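Local History & Trivia > Quiz Night App > Resolved

Scores not saving after round 8, Pulenholm town trivia quiz

Reported by Sze-wing Tsang in March. The host tablet runs the Clusura quiz app with our own question set on Pulenholm history. Rounds 1 to 7 save fine. After round 8 (mills and bridges) the scoreboard goes back to the round 7 totals.

Restarted the tablet. Same result.

Cleared the app cache and signed in again. Same result, and the team names had to be typed back in.

Checked the question file. It has 2,306 entries, and the app's help page gives a limit of 2,000 per set. Removed the old Yuen Street questions, which were mostly duplicates, and got it under the limit. Round 8 still would not save.

Opened round 8 on its own. The question on the founding of the Urell ferry has an answer note of over 200 words, pasted from the parish booklet – line breaks and all. Cut it to one sentence and ran the round with two test teams. Scores saved.
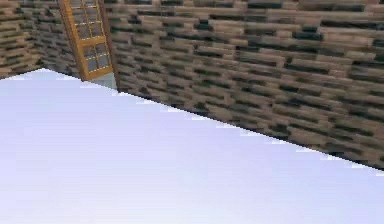
Ladi Etim

Ran the full quiz start to finish at 4 p.m. with the shorter note. All totals carried over to the final screen. Put the long ferry note in the host's printed sheet so it can still be read out.

Sze-wing, please check the tie-break round on your tablet before I close this. The church bell question had a long note too – I trimmed it the same way.

Update: tie-break is fine. Closing.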